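4. Preparación diaria de la cama

Compartir 17 · Comentarios 2

Esta sección se aplica a las camas de matrimonio de los apartamentos Filtmont con cabecero largo y funda nórdica blanca. Para las literas y el sofá cama del salón, consulte la sección 5. El cambio completo de sábanas se explica en la sección 6.

4.1 Antes de empezar

Abra la ventana y deje que la ropa de cama se airee unos minutos. En noviembre y en los meses fríos basta con una rendija; conviene cerrar antes el radiador del dormitorio.

Material necesario:

- Una cesta para la ropa que se retira.
- Una bandeja o caja pequeña para objetos sueltos.
- Un paño de microfibra seco.
- Rodillo quitapelusas Wako o similar.

NOTA: El rodillo deja restos de adhesivo si se guarda sin su tapa. Cambie la hoja antes de usarlo sobre tejido blanco.

4.2 Despejar la cama

1. Retire primero los cables, las correas y los aparatos pequeños. Suelen quedar entre las almohadas o detrás de ellas, junto al cabecero. Déjelos en la bandeja.

2. Retire las prendas de vestir. Las prendas negras u oscuras sueltan pelusa sobre la funda blanca, sobre todo si han quedado apretadas entre dos almohadas. Si no están para lavar, dóblelas y déjelas en la silla.

3. Compruebe el hueco entre el colchón y el cabecero con la mano plana. No introduzca herramientas ni perchas.

4. Lleve todas las almohadas a una silla limpia. No las apoye en el suelo.

PRECAUCIÓN: No tire de un cable que haya quedado enganchado. Levante la almohada o el borde del edredón hasta ver el recorrido completo y libérelo sin forzar el conector.

4.3 Extender el edredón

Es frecuente que el edredón amanezca amontonado en la parte de arriba, con algún tramo enrollado sobre sí mismo hacia un extremo. Si se tira directamente de los pies, ese tramo se aprieta más y el relleno se desplaza dentro de la funda.

1. Colóquese en el lado donde el edredón esté más retorcido.

2. Deshaga el rollo con las dos manos, desde la esquina hacia el centro.

3. Busque las dos esquinas superiores de la funda y compruebe que el relleno llega hasta ellas. Si una esquina está vacía, abra los botones de los pies y vuelva a colocar el relleno.

4. Sujete las esquinas superiores y sacuda dos o tres veces, con los brazos extendidos.

5. Deje caer el edredón sobre el colchón y céntrelo. La caída debe ser la misma en ambos lados.

6. Pase la mano abierta desde el cabecero hacia los pies. Las arrugas suaves de la tela son normales y no hace falta plancharla puesta.

NOTA: En los apartamentos con la cama pegada a una pared, mueva la cama solo si tiene ruedas. En las demás, trabaje desde el lado libre y desde los pies - se tarda un poco más, pero el suelo no se raya.

4.4 Colocar las almohadas

El juego estándar lleva almohadas con funda blanca. Algunas camas tienen además una de color o estampada, que se coloca siempre la última.

1. Sacuda cada almohada por los lados cortos y ahueque las esquinas.

2. Ajuste la funda. La abertura debe mirar hacia el exterior de la cama, nunca hacia la puerta.

3. Apoye las almohadas blancas contra el cabecero, sin que una monte sobre otra.
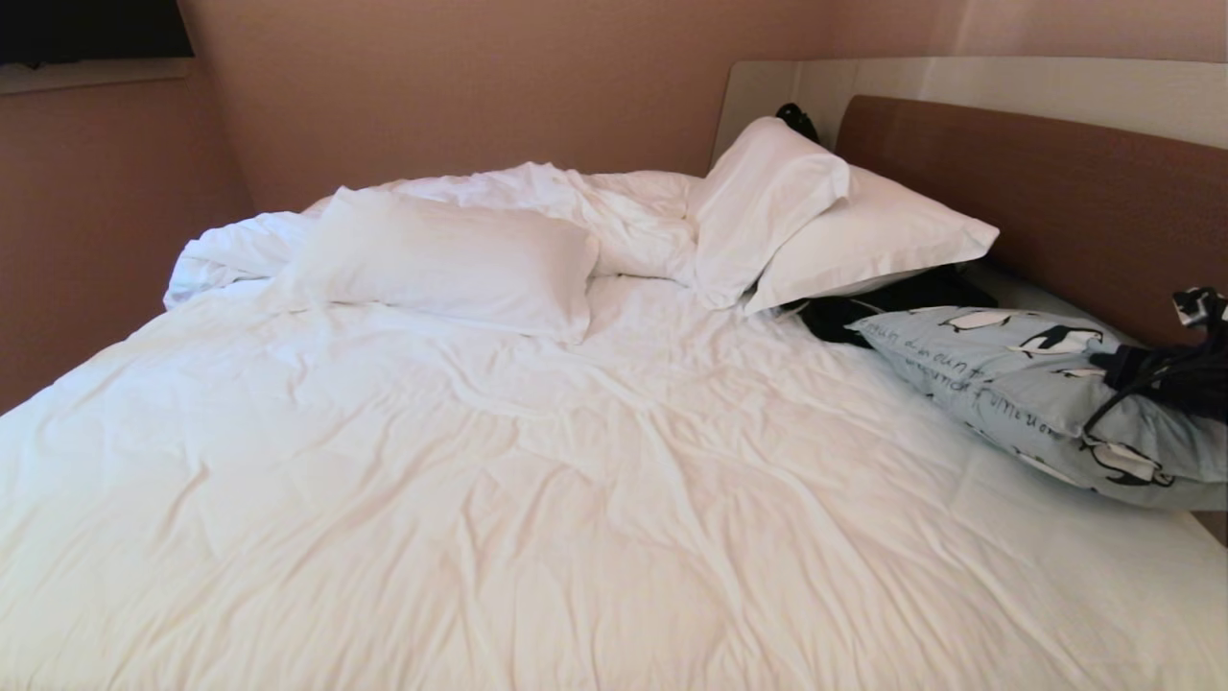
4. Coloque la almohada estampada delante de las blancas, tumbada y con el dibujo derecho. Las fundas infantiles, como la de pingüinos sobre fondo azul claro, se lavan aparte durante los primeros lavados.

5. Repase la funda nórdica con el rodillo en las zonas donde había ropa oscura.

PRECAUCIÓN: No use lejía en las fundas con texto o dibujo impreso. Para las blancas, siga la etiqueta de cada prenda.

4.5 Cabecero y panel de pared

1. Quite el polvo del cabecero con el paño seco, de un extremo al otro. Si tiene los extremos redondeados, repase también el canto.

2. Limpie el panel claro de la pared con el mismo paño por una cara limpia. Las marcas de dedos se notan más en los paneles con algo de brillo; humedezca apenas una esquina del paño y seque enseguida.

3. No aplique sprays sobre la cama hecha. Las gotas caen en las almohadas y dejan cerco.

NOTA: El limpiador Oner para superficies lacadas es apto para el panel, pero no para cabeceros tapizados.

4.6 Comprobación final

- Edredón centrado, sin bultos junto al cabecero.
- Almohadas con las fundas cerradas.
- Ningún cable ni prenda sobre la cama.
- Bandeja de objetos sueltos en la mesilla, a la vista del huésped.

Si falta una funda o está manchada, anótelo en la hoja de reposición y pida el recambio a la lavandería Diltbridge antes de las 17 h. Los pedidos posteriores se entregan con el reparto siguiente.

Compartido 1,637 veces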